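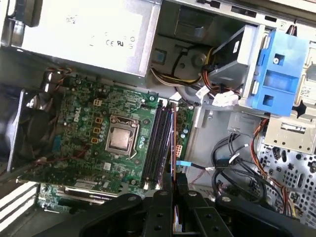 Desktop Teardown and Parts Reuse
Windlow Technical College, August 19, 2022

1. Purpose
Our group took on one of 16 retired office desktops to find out which parts could go into the spares cabinet. The work began in April and took five lab sessions.

2. Method
We unplugged the tower, laid it on its side and took off the cover. The cooler came off before the processor - old thermal paste was wiped away with alcohol. Memory was tested in a second machine.

3. Results
The power supply and optical drive were kept. One memory slot gave errors on three tests, so the motherboard was marked for practice use only.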